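Kirkel Tenants' Service
A thread on laundry and linens for residents of the Tastach and Hadalik buildings. The house rules for the shared laundry rooms change in September. Please read to the end before writing to the office. 1/14

Most of the requests we receive about the laundry rooms concern bedding and small cloths: what may be washed together, how much fits in a machine, and where things may be dried. The posts below cover each of these in turn. 2/14

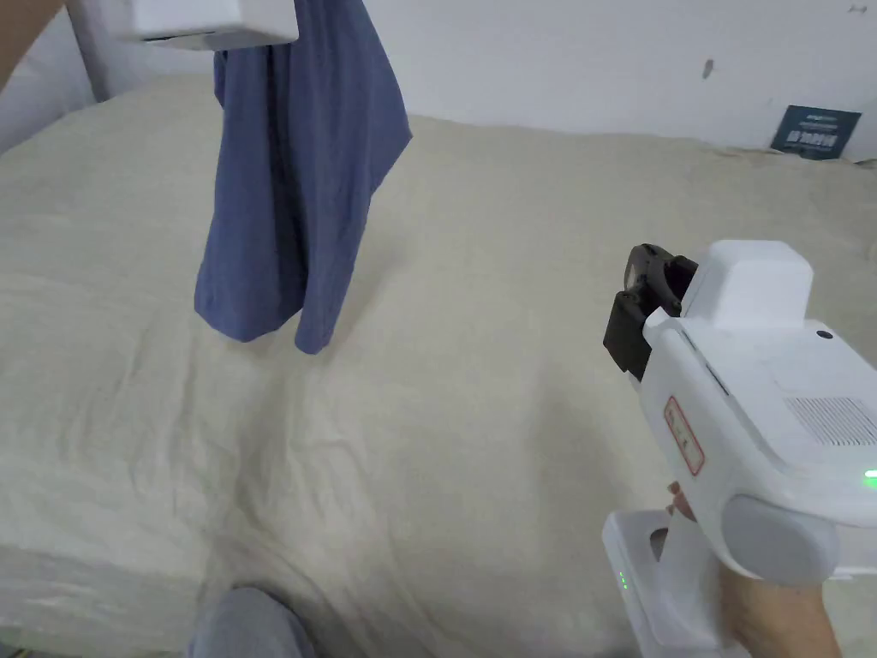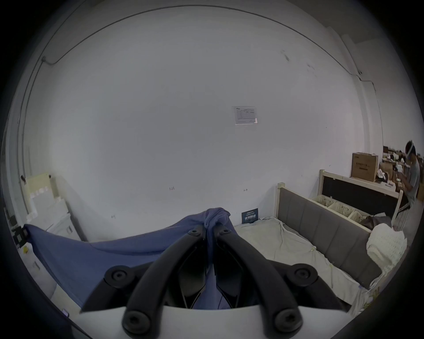 A blue cloth, in both views.

Colored items should be washed apart from white or cream bedding for the first few washes. Residents remain responsible for checking care labels. The Service does not pay for items that have shrunk or changed color in a shared machine. 3/14

Sheets and duvet covers: one double set per load. Overfilled drums are the most common cause of the error code that locks the door. If the door locks, leave the machine switched on and call the building line. Do not pull on the handle. 4/14

Booking. Each household may hold 2 open bookings at a time. The booking board in the Tastach building will be taken down and replaced by the online calendar already used in Hadalik. Paper bookings made before the change will be honored. 5/14

A booking that has not been started after 30 minutes is released to other residents. The calendar does this by itself, and staff cannot restore a released booking. If you know that you will be late, move the booking in the calendar before it begins. 6/14

Hours. The laundry rooms open at 7 a.m. The last wash must be started by 9 p.m. so that the spin cycle is over before quiet hours. The drying rooms stay open one hour longer. Doors lock on a timer, and items left inside can be collected the next morning. 7/14

Temperature. Everyday sheets can be washed on the warm setting. The hot setting remains available and may be the better choice after an illness in the household. Please do not run an empty hot cycle to clean the drum. Our contractor, Fallahi, does this as part of regular service. 8/14

Detergent. Use the amount given on the package for soft water. Both buildings have had softened water since the boiler work in January, and the old dosing chart on the wall no longer applies. Too much soap leaves sheets stiff and leaves residue in the hoses. 9/14

Fabric dye may not be used in any shared machine. The same applies to horse blankets, floor mats with rubber backing, and work clothes with oil or solvent on them. A household that causes a special cleaning will be charged a fee of $50. 10/14

Drying. Please hang sheets folded once over the line, with space between them. The fans in the Hadalik drying room start when the door is closed, so a door propped open means damp laundry for the next person. Drying on stairwell railings is not permitted under the fire rules. 11/14

Balconies. Laundry may be dried on balconies as long as the rack stands below the level of the railing. Lines attached to the outer wall are not allowed, including those put up by earlier tenants. Our maintenance staff will remove them on request at no cost. 12/14

Left items. Clothing and linens found in the rooms are placed on the shelf by the entrance and kept until the end of the following month. After that they go to textile recycling. Single socks are recycled at the end of each week. 13/14

Printed copies of the new rules will be posted in both laundry rooms and are available in large type at the Kirkel office. Questions about bookings can be sent through the resident portal. Machine faults should be reported by phone, with the number shown on the front of the machine. 14/14

Correction to post 7: the longer drying room hours apply to both buildings. The Tastach timer was reset this afternoon.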